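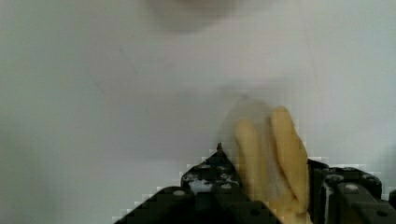 Dia aberto na Nukbridge, quem foi?

ikermoya
Fui ontem de manhã e ainda estou a digerir. Éramos uns quantos à porta às 9h e meteram-nos em grupos para a visita. A parte boa é a célula de manipulação, onde o braço pega em coisas moles, embaladas em plástico fino, sacos, películas, essas porcarias que dão cabo de qualquer ventosa. Fiquei colado ao vidro mais tempo do que devia (o grupo seguiu sem mim!). Quem nos guiou foi a Baiba Šimkus, super paciente com as perguntas.

rizal_h
Também lá estive, no grupo da tarde. Gostei, mas acho que estás a dourar a pílula. Aquilo é lento. No meu turno disseram-nos 200 peças por hora como objetivo e o que vi não andava nem perto.

ikermoya
Objetivo, pois. Ela explicou no meu grupo que em demonstração baixam a velocidade para 40% por segurança, com gente ali ao lado. Não te disseram isso?

rizal_h
Disseram, disseram. Mesmo a 100% continuo com dúvidas. E o fundo branco liso também ajuda muito, ponham aquilo numa caixa cheia de tralha e depois falamos.

puspita.r
Rizal, trabalho com visão e olha que fundo branco com película translúcida é dos piores casos! O plástico desaparece contra o branco, a câmara do punho quase não apanha a borda. Eu preferia mil vezes uma bancada escura. Para mim foi a parte mais interessante da visita toda.

rizal_h
Ok, essa não sabia. Retiro metade do que disse. A metade da lentidão fica.

gellow_fan
Alguém perguntou pela pinça? Dois dedos pretos, parafusos à vista, parece coisa feita em casa

ikermoya
Perguntei! É deles, vai na quarta versão. Os parafusos ficam à vista de propósito para trocarem as pontas depressa. Segundo a Baiba, com a pinça antiga, a da Pletlow, rasgavam muito mais embalagens.

gellow_fan
Hmm, usamos Pletlow há anos e não rasgamos nada. Tem é de se regular a força como deve ser

puspita.r
Depende do que lá metes, não? Cartão é uma coisa, película fininha é outra.

gellow_fan
É cartão, sim. Pronto, ponto para ti

syafiqah_t
Desculpem interromper, ainda há visitas? Queria levar os meus alunos do curso profissional, são 50 e tal, mas podia ir só uma turma.

ikermoya
Em outubro há outra, pelo que percebi. Escreve já para a receção, que os grupos são pequenos. E pede a célula logo no início, nós vimos primeiro o armazém e perdemos ali imenso tempo a olhar para estantes.

rizal_h
Eu gostei do armazém :(

syafiqah_t
Obrigada! Vou escrever hoje. É preciso calçado de segurança?

puspita.r
Dão umas biqueiras à entrada, mas os tamanhos pequenos acabam cedo. Quem tiver botas que leve.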